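Greifertest bei Genimbridge: Zwei Finger, ein blaues Stück Stoff

Donnerstag, 24. Februar

Seit dieser Woche vergleichen wir bei Genimbridge zwei Fingersätze für unseren Handgreifer, den Floven und den Gautier. Ich durfte gleich am ersten Tag mit ran und habe jetzt ordentlich Muskelkater im Unterarm!

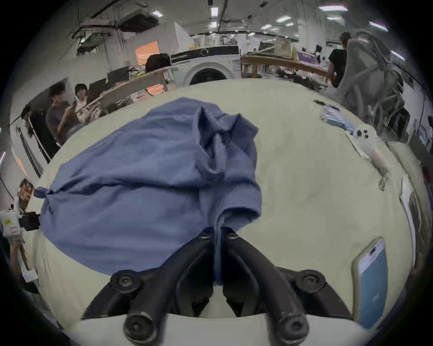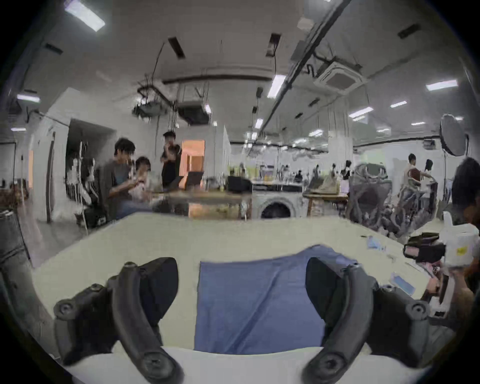

Blauer Stoff zwischen schwarzen Fingern, im Hintergrund die Waschmaschine.

Stoff ist ja so eine Sache. Einen Würfel packt fast jeder Greifer, aber ein zerknülltes Stück Textil liegt jedes Mal anders da, und man muss sich immer wieder neu überlegen, wo man eigentlich zufasst. 334 Griffe haben wir bisher aufgezeichnet, 3000 sollen es bis Ende Februar werden (ja, ich habe auch geschluckt). Pro Fingersatz machen wir immer 50 am Stück, dann wird umgebaut und eine andere Person übernimmt.

Mein Eindruck nach dem ersten Tag: Der Floven kommt besser unter flache Falten, der Gautier hält dafür fester, wenn man den Stoff anhebt und ein bisschen schüttelt. Beim Umbau liegt der Gautier allerdings klar hinten — 16 Minuten habe ich beim ersten Mal gebraucht, und eine Schraube suche ich immer noch.

Nächste Woche kommt noch der neue Controller von Istent dazu, dann laufen dieselben Griffe auch am Arm. Darauf freue ich mich am meisten, denn mit der Hand gleicht man ganz viel aus, ohne es zu merken. Die Zahlen dazu stelle ich hier ein, sobald wir beide Sätze durchhaben.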